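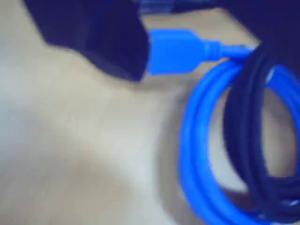
Taming the Cord Drawer

Every house has a drawer that won't open past the first four inches. Ours had a phone charger for a phone my husband dropped in a lake, and something with round pins that I was afraid to throw out. If you've got one of those, set aside a rainy afternoon in August and a flat surface, and dump the whole thing out.

Sort by the plug end first. Don't sort by color or by what you think the cord belonged to, or you'll still be at it come dinner, telling stories. Anything with cracked insulation or bare wire goes straight in the bag for electronics recycling. Anything you can't identify gets a strip of masking tape with the month on it and one year to prove itself.

Coil loosely. Wrapping a cord tight around your hand and elbow is how my father did it, and he bought a lot of cords. Let it fall into the loops it wants to make, about as wide as a saucer, and stop when you have a short tail left.

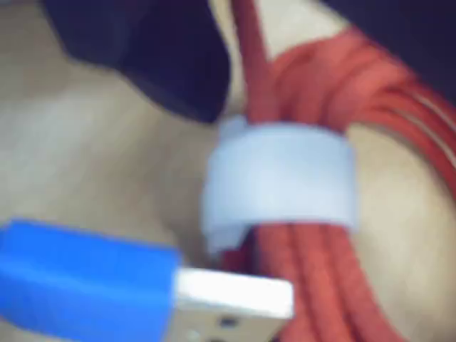

Hook-and-loop straps beat everything else I've tried. Rubber bands go gummy, twist ties poke you, and zip ties have to be cut off with scissors you will have to go find. A roll of the cut-to-length kind ran me $25 at the hardware store in Vellwood and made 92 straps, which seemed like a ridiculous number until I did the garage.

Put the strap around the middle of the coil, snug enough to hold and no more. For long extension cords, use two. Label the strap, not the cord, with a laundry marker: "printer," "good lamp," "Mom's, give back."

Store the coils on edge in a shoebox, like file folders. Piled flat, they'll find each other again by morning.

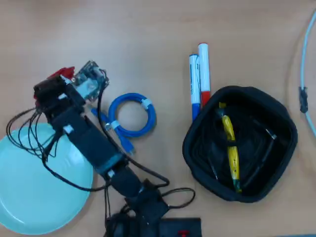

Kirsten Ladefoged
Household Tips Editor

A few leftovers from the mailbag. Selamawit Gashaw of Cemville hangs her extension cords from shower curtain rings on a closet rod, and I'm annoyed I didn't think of it. Several of you asked about toilet paper tubes. They work fine until somebody leans on the box.

And wipe out the drawer before you put anything back. Mine had crumbs in it. I have no theory.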